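Corporate Accountability and Affected Communities
Unit 3: Consultation, Consent and Remedy

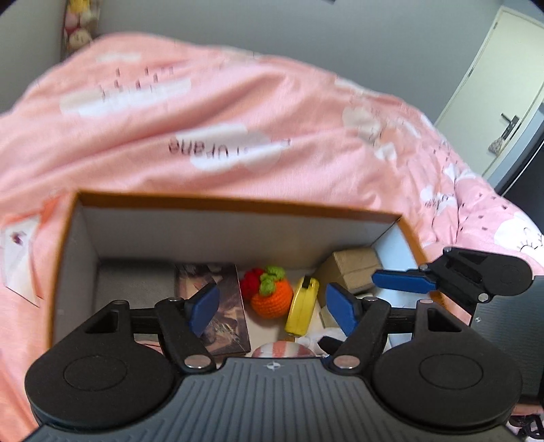
Fig. 1. Two grippers with blue fingertip pads, one above an open box.

Unit convenor: Catherine Shearer
Seminar leader: Dinesh Iyengar

Purpose of the unit

This unit examines how companies and public authorities consult people whose land, water or income is affected by a large project. Students should already be familiar with the distinction between the state duty to protect and the corporate responsibility to respect, as covered in Unit 2.

Consultation and consent

Consultation requires that information be given in good time, in a language people use, and that their answers be capable of changing the outcome. Consent goes further, in that the community may refuse. Many company policies use the two terms as if they were the same. When reading a policy, note which term appears in the binding sections and which appears only in the foreword.

Case study: the Masri quarry extension

The operator, Grandovley, proposed to extend its quarry towards the village of Saltstead. The household survey recorded 2,728 residents, of whom 1,260 depended on grazing land inside the new boundary. Two public meetings were held, both at midday in June, when most herders were on the upper pastures. The minutes record no objections. A later review by Sointu Kuusisto and Joni Hirvonen found that tenants without written title had been left off the invitation list.

Remedy

A grievance procedure set up by the operator does not replace access to the courts. Students should consider who appoints the panel, who pays for it, and whether complainants must give up other claims before receiving compensation.

Preparation for the seminar

Read the Masri review, sections 2 and 3, and the response by Britt-Marie Boström. Bring a one-page note on whether the meetings met the standard set out above. Notes will be collected at the end of the seminar and returned with written comments.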